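Perception and planner pre-run checklist, with my comments
Fletidik stack, cabinet and drawer tasks, September revision

I go through this list before every recording block and again whenever someone has touched the config. Status goes first, then whatever I feel like grumbling about. If you're picking it up from me, please keep the comments coming, even the cranky ones!

1. Software versions match on both machines
Status: OK
The capture laptop and the planning box were both on the same Fletidik build this time. Last month they weren't, and I lost an entire morning to a gripper width that was being read in centimetres on one side and metres on the other. Check the build string on both. Don't trust the shortcut on the desktop, it still opens the old one.

2. Clock sync
Status: OK
Offset was under 2 milliseconds after a restart of the sync service. If it's drifting, restart the service before you start fiddling with anything else.

3. Lens calibration file loaded
Status: OK, with a comment
We're using the fisheye model, so the straight-line check in the viewer only makes sense with undistortion turned on. I know it looks wrong with it off – cabinet sides bowing out like a barrel – and that's fine. Reprojection error came in where I like it. The file name in the launcher should match the lens you've got on, and if it says "default" then stop and fix it.

4. Finger tags detected on both sides
Status: OK
Each finger has its square tag on the black outer plate, and the width estimate needs both. I open and close slowly a few times and watch the plot. It should be a smooth hump with no flat spots. A flat spot means one tag dropped out and the filter just held the last value, which is polite of it but no use to us. Wipe the tags if you've been handling them.

5. Exposure and ceiling lights
Status: Needs watching
The light over the cabinet blows out the top of the image and the auto exposure chases it, so the open shelf goes very dark. I've locked exposure in the Grerkirora profile and that helps a lot. The books up there are still readable enough for the segmenter, but I wouldn't want to go any darker. Glare on the door panels is mild and I'm leaving it alone for now.

6. Background and tabletop before the first reach
Status: OK
Padded panels up on both sides of the cabinet, fingers wide open, cabinet base visible between them. I like to hold the start pose for a few seconds so the map has something to settle on. The banner lettering beside the cabinet gives the tracker some lovely sharp corners, so I was happy to leave it in (the quilted panels are pretty bland on their own).
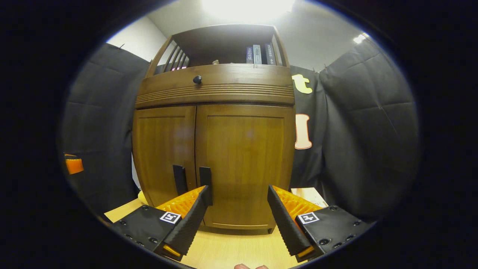
7. Drawer and door proposals from the segmenter
Status: Fail, then OK
First pass, it merged the drawer front with the doors into one big slab. All those carved grooves were being treated as noise and smoothed away. I dropped the smoothing radius and it split them properly, drawer on its own and two doors under it. The black knob came through as a grasp candidate with a decent score. Write down the radius if you change it, or the next person will be doing this all over again.

8. Planner limits
Status: OK
Approach speed cap is on, and the keep-out box around the shelf is loaded. The Salazar config has a bigger keep-out than ours, so don't copy it across unless you want every plan rejected. Ask me how I know.

9. Replay test
Status: OK
Ran 11 saved trajectories through the planner in dry-run mode. All of them solved, though one took its sweet time and I've flagged it in the tracker under the Aradley label. Please don't skip the replay just because the live view looks good!

10. Disk and logging
Status: OK
Disk was at 58 per cent, so there's plenty of room. The last test log had 3380 frames with no gaps in the index. Log level should be back on "info" before you record. I left it on "debug" once and the files were enormous.

11. Stop button wired through to the software
Status: OK
Pressed it in the middle of a dry run, and the planner dropped its goal and stayed stopped until I cleared it by hand. Do this one every single time, please.

Still open: the slow trajectory from item 9, and a proper fix for the exposure so we can stop relying on a locked profile.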